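Romwood Folding Bench – Light Gray Heather

Upholstered bench for laundry rooms, mudrooms, the end of a bed. Wide flat top, soft rounded edge, no buttons or tufting to catch on things. Made for sorting and folding, OK for sitting too.

In stock. Ships Friday if you order before noon.

Item no. 847
Color: light gray heather (also in oat, sold out until December)
Cover: woven, removable, zip on the underside
Legs: screw in, 4 in the box plus hardware
Assembly: 12 minutes with the hex key, less with a drill

Why a padded top

Hard counters are fine until a stack of shirts slides off the end. Fabric grips a bit. Clothes stay where you drop them, and you can leave a heap at the back while you work on the front half. Also nicer on the elbows. Also quieter at 11 at night when the kids are asleep and you are still matching socks.

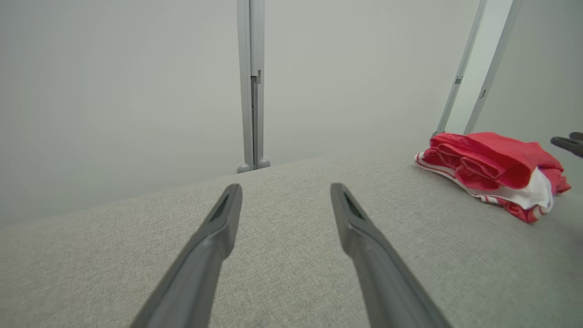
The heather weave is two tones of gray mixed together, so lint and light dust don't jump out at you. Dark pet hair will. Keep a roller nearby. We tried a solid gray first and sent it back, every little mark showed.

Colors and dye

Question we get most: will reds bleed onto it? Dry, no. Damp, they can. Anything new and red, wash it seperately a couple of times before it goes anywhere near a pale cover. Same goes for dark denim. If you do get a pink patch, cold water and a clean cloth right away, blot don't rub. Then take the cover off and wash it cold.

Don't leave wet towels on it overnight. Cover will dry, the foam takes a lot longer.

How people use it

Ailbhe Doherty tested the first one for us for most of a winter, five loads a week. Her method – everything out of the dryer in one pile, whites pulled out first, then brights, then whatever's left. She folds standing up. Says the height is right for her and too low for her husband, so we now sell the Volaten leg risers, see below.

Muireann Ó Ceallaigh in our returns dept uses hers for packing. Suitcase at one end, clothes at the other.

Placement

Push it long side to the wall or leave a gap, up to you. If you have pipes or shelf uprights behind, leave a hand's width so you can get at them, and so socks that go over the back can be rescued. Felt pads are in the box for hard floors. On carpet skip them.

Doesn't need fixing to the wall. Please don't stand on it.

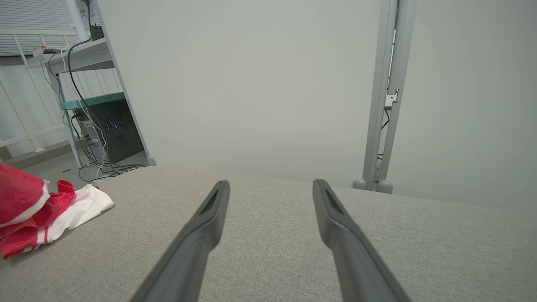

Care

Vacuum with the soft brush
Cover: machine wash cold, gentle, line dry. No dryer, it will shrink and you wont get the zip closed
Foam: spot clean only
Check the leg bolts after the first month, then whenever it creaks

Goes with

Volaten leg risers, set of four
Drivum sorting bins, canvas, fit underneath side by side
Spare cover, light gray heather

Shipping and returns

One box, heavy, almost 50 lb, get someone to help with the stairs. Returns within 30 days, legs off, in the original carton if you still have it. If you don't, email first and we'll send one out.

Missing hardware or a bad zip – write to Daithí Kinsella at the parts desk with the item number and a photo. Replacement parts go out next working day.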